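Report on a Visit to the Rolland Works and Hospitality Training Rooms, Brivov
2026-08-16

Members of the Plenen Institute for Catering and Household Studies visited the Rolland works at Brivov as part of the summer programme. The visit was arranged at the invitation of the company and lasted the whole of the working day. This report is intended for members who were unable to attend and for teaching staff who are preparing the autumn courses.

Arrival and reception

The party was received in the entrance hall of the main building, where coffee was served and visitors' badges were issued. Parking at the works is limited, and those who travelled by rail found the walk from the station straightforward. A short talk was given on the history of the firm, which began as a supplier of enamelled basins and now produces trays, plates and serving dishes for hospitals, canteens and small hotels. The talk overran slightly and the tour of the workshops was shortened to allow for this.

The workshops

Visitors were taken first to the pressing hall, where trays are formed and trimmed. The noise level was high and ear protection was provided. The hall turns out 1,000 trays on an ordinary shift. Particular attention was given to the finishing of the rims. In the earlier range the corners were square, and institutional customers had complained that crumbs collected in them. The present range has rounded corners throughout.

The glazing shop was seen from the gallery only, as the kiln was being unloaded. Members with an interest in glazes were given a leaflet, copies of which are held in the Institute's reading room. The store was visited next. It holds plates in 30 patterns, although plain white accounts for most of the orders, and several members asked whether the coloured patterns would be kept. The company was unable to give a firm answer.

Lunch was taken in the staff canteen. It consisted of soup, a cold plate and fruit, and was served on the firm's own ware. The Institute wishes to record its thanks to the kitchen.

The training rooms

The afternoon was spent in the training rooms, which are let by Rolland to the Gerolico school of service. Courses here cover the laying of tables, the preparation of trays for rooms and wards, and the care of small items of tableware. The school teaches that a tray should be judged from the place of the person who will receive it, and that the plate should be set down before anything else is added.

The rooms are plainly furnished and the tables are white. One had been laid very simply, with a red apple on a round white plate in a shallow grey tray, and a small bunch of sunflowers in a short white container at the far corner.

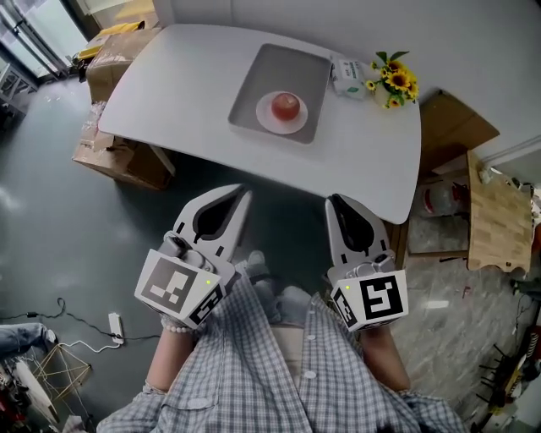
Discussion then turned to the question of flowers on trays. The school's advice is that flowers should be kept on the table or bedside cabinet wherever there is room, and that strongly scented kinds should be avoided on wards. Some members felt that a single stem on the tray was still welcome to guests in small hotels. The matter was left open and may be taken up at the September meeting.

Members also asked about the weight of a fully laid tray. The school asks its students to make two journeys where a hot drink is to be carried together with a full meal. This differs from the practice taught at the Institute, and teaching staff are invited to send their comments to the office.

Arrangements for further visits

Rolland has offered to receive a second party in September. Places will be allotted in order of application, and members who have not yet visited the works will be given preference. Flat shoes are required in the workshops. The training rooms are reached by a staircase, and members who would have difficulty with this should inform the office when applying.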